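About Midix

Midix prints patterned wallpaper and wall panels in Dastdale, one order at a time, for people who have looked at a beige wall and felt it could be doing more. We started out above a shoe repair shop in Brondon. The shop is still there. We were asked to leave over the smell of the ink, which was fair.

Our house style leans toward big shapes and very few colors. Black and white outsells everything else we make put together, a fact that our color range has taken badly.

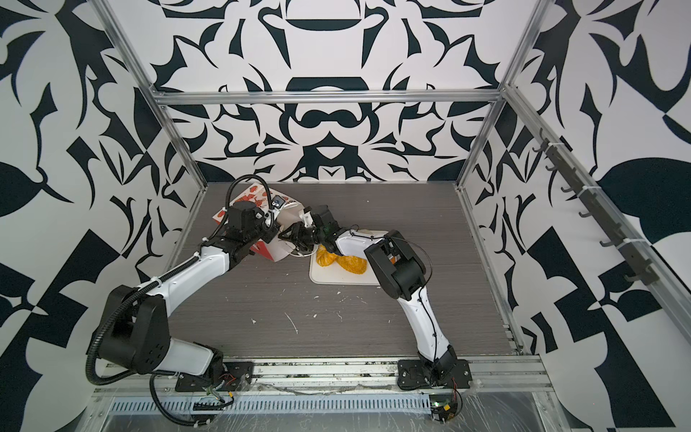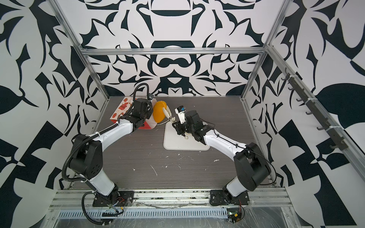

Bold patterns on the walls in both.

How we got here

The first Midix machine was a secondhand sign printer bought to make banners. Banners turned out to be a crowded trade in Brondon, and the only customer we kept was a noodle restaurant called Hầu, whose owners wanted the banner design repeated across the whole dining room. We said yes before working out how. It took nine days and the seams behind the coat rack still don't meet. Hầu has since repainted everything except that wall, and we have chosen to take this as praise.

After that came two dentists, a bowling alley and a school library, and we stopped making banners. We moved to Dastdale when the lease ran out. The new building used to store carpet, so it is very quiet and you can't hear the phone from the back. If we don't pick up, please try again.

What we make

We keep 130 patterns in the book. Each can be printed on paper, on peel-and-stick vinyl, or on rigid panel for places where people lean, kick or park strollers. Large designs can be mirrored left to right on request. Some customers then start seeing faces in them. We do not offer refunds for faces.

Custom work is welcome. Send a drawing, a photo of your grandmother's curtains, or a scan of something you drew during a meeting. If we think it will give people a headache at full size we will tell you, and then print it anyway if you insist.

A few numbers

Rolls shipped last year: 3,026
Square feet in the print room: about 800
Rolls returned because the pattern was "louder than expected": 3

Samples and visits

Samples are free and come larger than you'd think, as a pattern with leaves the size of a cat makes little sense on a square the size of a coaster. Tape one up and live with it for a week before ordering. Look at it in the morning, too.

The showroom is open by appointment. Parking is behind the building, next to the tire place, and they do not like it when you use theirs. We close for two weeks in June to service the printers and paint our own walls, which are plain white.

Page last updated 2020-01-31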